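Kemorwood Tablecloths - Questions and Answers

Last changed October 16, 2009

Which sizes do you have?
We have round, oval and square cloths. Please measure the table across the middle and add 30 cm for each side, so the cloth hangs nicely. If your table has an extension leaf, measure with the leaf inside.

Can I wash the cloth in the machine?
Yes, at 30 degrees, with similar colours. Wash it alone the first time. Red thread and red print can give a little colour in the beginning. Do not use bleach.

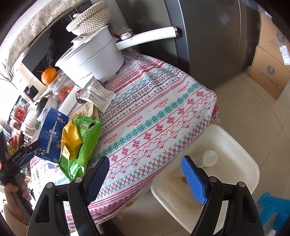
Striped cloth with "HANDMADE" print and red flowers, in a room with an electric cooking pot.

How do I remove candle wax?
Let the wax become hard and take off what you can with a spoon. Then put kitchen paper on both sides and iron it warm, not hot. Change the paper often.

And red wine?
Cold water first, as soon as possible. Salt is an old advice and we do not recommend it for printed cotton.

Do you make cloths to order?
Yes, but not in December. Write to Janelle Dela Peña with your measures and the number of the pattern. The winter pattern with snowflakes is number 2786.

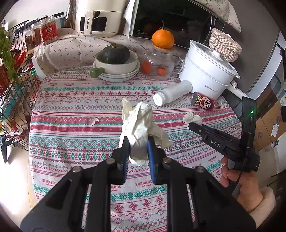
What does delivery cost?
Inside Brosirville it is free. To other places we send with Pawlak, and the price depends on the weight. Orders for restaurants - 200 pieces or more - are arranged by Nektarios Liapis.

Can I return a cloth?
You can return it in 30 days if it is not washed and not cut. Cloths made to order we cannot take back, except when the mistake is ours.

Do you sell the fabric by the metre?
Only the plain Kerel cotton, from two metres.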